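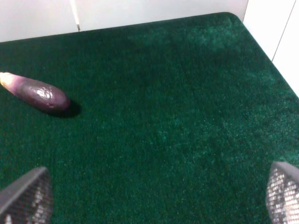

Open day at the Watau robotics lab, who else went?

brinefly
Took my nephew Monday and we stayed way longer than planned. They had the little green carpet pen with the low white walls, and an arm doing pick-ups with whatever got put in there. My nephew was obsessed with the eggplant (one of the skinny purple ones, shiny as anything). He'd have stood there till closing if I'd let him! We got there at 10:30 and the line was already out the door.

Trirnusham_Tom
I went, and I'm going to be the grump. 25 minutes in line to watch a gripper go after vegetables on a carpet. I wanted to see something with a job. The Curkari people at least let you drive theirs.

brinefly
Oh come on Tom, the Curkari one was a joystick and a bucket, my nephew got bored in two minutes. What got me was the fingers. I always figured robot hands were bare metal or rubber, and then you get up close and there's fabric with ribs on it like my old corduroy pants, lint and all.

oddsocket
The cloth is the part I wanted to ask about too. Does it wear out? Seems like it would pick up carpet fuzz like crazy.
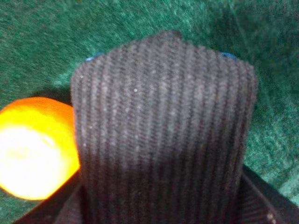
brinefly
I did ask about that! Clifford Lévesque was running the table and he said they swap the covers when they get too fuzzy to grip well. He was super patient, he must have heard the same question 30 times by lunch.

Trirnusham_Tom
So it needs a wardrobe. Great.

oddsocket
Ha. I'm with brinefly though, I'd take an eggplant over another dancing robot. Slippery skin, skinny at one end, no flat side to grab. An orange ball is a different problem again, that thing wants to roll.

villasenor_mom
We drove up from Villaseñor and my 18 year old now wants to study this, so thanks for that, Watau, I guess? The flyer said 700 people signed up. Parking was a nightmare.

Trirnusham_Tom
OK, parking we can agree on.

brinefly
Lot behind the bakery, Tom. Anybody know if they're doing it again in May?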